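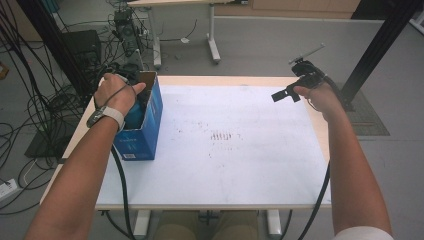
One hand in the blue box, at the white-topped table.

I caught Moushumi Pathirana mid-unpacking, and she kept right on going while we talked. She runs the mail-order side of Ondau (mostly small gifts and things for the house) and she has opinions about boxes!

"Upright, always," she told me. "Lay it on its side and you're chasing stuff across the table." And the flaps? "Open all the way before your hand goes in. I've had paper cuts you wouldn't believe."

In September they open up to 300 boxes, mostly returns, and she still likes the blue ones best. "You can spot them from the door," she said. I asked if the smudges on the tabletop bothered her, and she laughed. "I deal with them when I can't stand it anymore."

Her coworker Deok-su Kang wants everything in plain brown. They've been arguing over it since spring, and when I left at 4:30 she was reaching for her phone to tell him I'd sided with her. (I had.)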